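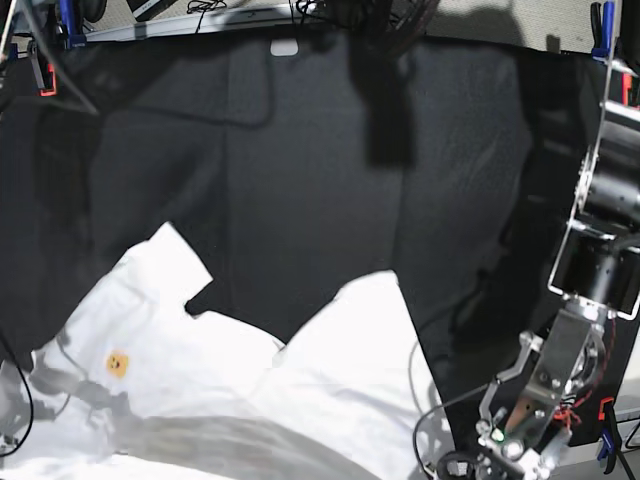 Fig. 1. A light garment, heaped, on black cloth.

Courses > Textile Care > Unit 4 > Folding and Handling
Print this page | E-mail this page

Unit 4: Getting to know a crumpled garment

Welcome back, everyone! I know folding sounds like the least exciting unit in the whole course (I thought so too, the first time I taught it), but please give it a fair try, as most people come round to it by the second session.

Let's begin with Fig. 1. The white garment is probably a shirt, though I would like you to hold off on naming it for a minute. Look at the pointed flap on the left, the one with the squared-off notch. Is it a collar or the corner of a sleeve? I have gone back and forth on it myself. The small orange-yellow smiling face is a great help here, because a patch or print gives you something to steer by while you are hunting for the edges.

Notice too how well white shows up against black. At our Travolwood tables we keep a dark cloth for pale laundry and a pale one for darks, and I do recommend it at home.

Working order for the practice session:

1. Find any mark, seam or label before you lift anything.
2. Pick up the highest point and let the rest hang. Wait a moment. Cloth needs time to settle, and so do we.
3. Feel along the edge until you reach a shoulder seam, then find its partner.
4. Lay the shirt face down and smooth from the middle outward with a flat hand.
5. Sleeves in, sides in, then up from the hem.

Allow 45 minutes for the first pile. Nearly everyone is slow at step 3, so don't worry if your neighbor seems to be flying along!

Reading: Shetty, the chapter on knits and light wovens, up to page 70. The Skala folding chart is on page 64 of your packet.

For next time, bring one long-sleeved shirt, unironed, and please don't fold it beforehand.

Contact the Wirnico course office | Copyright Wirnico | Back to top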